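Beltirlow hand-held gripper project
Progress report to the Promier fund, December

We've had a cracking couple of months, and I'm glad to say the total now stands at 1,255 recorded demonstrations, with 700 of those from the Tevville office. The new grips are much kinder on the wrist and people are happily doing longer stints!

Now to the fault. In the Tevville batch, 200 recordings came back with the finger opening drifting away from its true value. The fingers would be fully closed and the log would still have them partly open. We traced it to a loose screw in the left finger mount on unit 2, which let the finger creep a little every time it was squeezed. Nobody was hurt and nothing got damaged, but a policy trained on those numbers would have learned to grab at thin air.

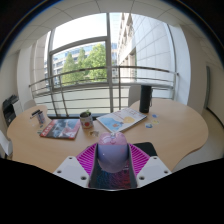 The gripper at the curved table, with the seedling tin and a magazine on the tabletop.

The workshop at Contreras has refitted both units with thread lock and a slightly longer screw. We've also added a quick open-and-close check at the start of each session – it takes seconds, and the software won't record until the readings match. The bad recordings have been pulled from the training set and we'll redo them in the new year, within the existing budget.

We'd like to keep unit 2 in service and will send its check logs with the next report.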